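Clube de Robótica Terkeo – Manual da bancada
Secção 6. Preparar o exercício de separação por tabuleiros
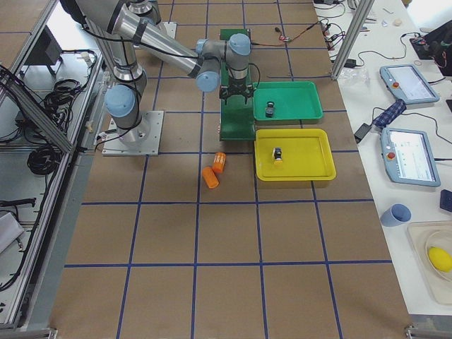
Esta secção aplica-se aos grupos que já concluíram o módulo de segurança e têm a ficha 131 assinada pela professora Marina Alexiou. Quem ainda não a tem pode assistir, mas não opera o braço.

O exercício consiste em recolher cilindros da superfície de trabalho e colocá-los no tabuleiro indicado na folha do grupo. O programa de base chama-se Skerton e está na pasta partilhada do clube. Cada grupo trabalha sobre uma cópia.

6.1 Antes de ligar

1. Verifique se o papel castanho está esticado e se a fita azul da quadrícula está bem colada. Substitua os troços levantados.
2. Coloque o suporte verde e os dois tabuleiros, o verde e o amarelo, nas posições da folha. O tabuleiro verde fica mais afastado do operador e o amarelo mais próximo.
3. Confirme que os cabos presos ao braço não estão repuxados em nenhuma articulação.
4. Retire da mesa do braço canetas, telemóveis e cadernos.

CUIDADO: não passe as mãos por cima da quadrícula com o braço ligado, mesmo que esteja parado.

6.2 Arranque

5. Pegue na consola de programação e confirme que o botão vermelho de emergência está ao alcance da mão. Um segundo elemento do grupo fica junto à mesa lateral e não faz mais nada durante o ensaio.
6. Ligue o controlador e espere pelo ecrã inicial.
7. Abra a cópia do programa e reduza a velocidade para 5 %.
8. Leve o braço à posição de espera, com a garra aberta e virada para baixo.

6.3 Primeiro ensaio

9. Pouse um cilindro laranja, de pé, numa célula livre.
10. Corra o programa passo a passo. Pare se a garra descer fora do eixo do cilindro e corrija o ponto de recolha.
11. Repita com o cilindro deitado. A orientação da garra é diferente e tem de ser gravada como ponto à parte.
12. Quando os dois casos correrem sem correções, pode usar até 6 cilindros no mesmo ensaio.

NOTA: se deslocar um tabuleiro, mesmo pouco, os pontos de largada deixam de ser válidos. Volte a gravá-los antes de continuar.

NOTA: o registo do Skerton guarda 3000 linhas e depois apaga as mais antigas. Copie o ficheiro no fim de cada sessão.

6.4 Fim da sessão

13. Leve o braço à posição de espera e desligue o controlador.
14. Pouse a consola na mesa lateral, com o ecrã para cima.
15. Anote no caderno do grupo os pontos alterados e o nome de quem os gravou.

Para as mensagens de erro da garra, consulte a secção 7.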